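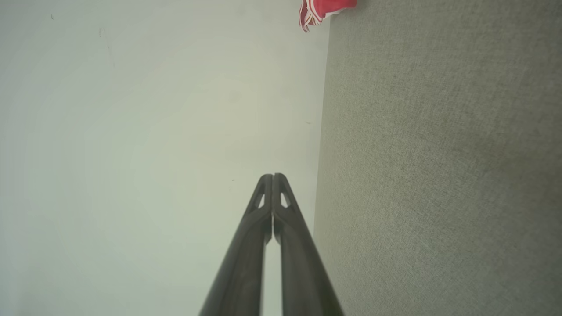 Gallery > Banton Rooms > The back room

The back room, wall and panel
November — by Rami Saliba

In this part of the gallery I keep the pictures from the back room on the ground floor of Banton Rooms, where we have the language evenings and, on Monday, the sewing group. Many of you asked on the stairs what is being done there, so I try to write it in order. I apologise in advance for my spelling of the paint words, I learned them all this year.

The room was for a long time very noisy. When six people spoke at the same time, the seventh could not follow, and for those of us who learn English it is tiring, you lose the end of each sentence. My neighbour lent me the Flemon catalogue and there I read for the first time that a wall can be "hard" for the ear. Our walls are very hard. So the plan became simple: paint what we can paint, and bring in something soft to stand beside it.

The wall is smooth and pale, an off-white. In some light there is a little green in it, in other light a little grey. I like this colour because it doesn't tire the eyes in the evening. My wife calls it the colour of weak tea with too much milk, and we don't agree about this.

Some small marks are still there — dark specks, and one short scratch at the side where the grey begins. I have the filler and a small brush in the cupboard, and I will do them when I have a free morning. Please don't try to rub them with the kitchen sponge. I tried it at home on a similar paint and it left a shiny place which is now bigger than the mark was.

The grey is fabric, with a fine speckle in it, a bit like carpet when you come near. A plain dark grey was also offered, but I was afraid that each piece of white thread from the sewing group would show on it. On a speckle you can forgive much more. It is also a good neighbour for the off-white, I think, calm and not too cold.

Where the two meet there is a line from top to bottom. I'm happiest with this detail of the whole work, although I can't explain it well to visitors. The smooth side and the rough side each make the other look better.

About the money, as several members have written to me: the whole budget for the back room is $2,088. From this, $684 went to the fabric side and its delivery from Dabbas, and the rest is for paint, filler, the new lamp and the repair of the door, which is still to come. The receipts are in the green folder in the office and everybody may read them. If you find a mistake in my adding, please tell me directly.

A few small requests. Please use no pins or tape on the fabric, the notices go on the cork board in the corridor. Chairs should stand a hand's width away from the wall, so that we don't make new scratches. For the fabric a soft brush is enough, the vacuum from Adent is too strong and pulls the threads.

The next pictures will come when the door is repaired. The front room has its own page, with the shelves and the long curtain that 30 of you voted for.

Contact: Rami Saliba, Banton Rooms office | © Banton Rooms | Back to top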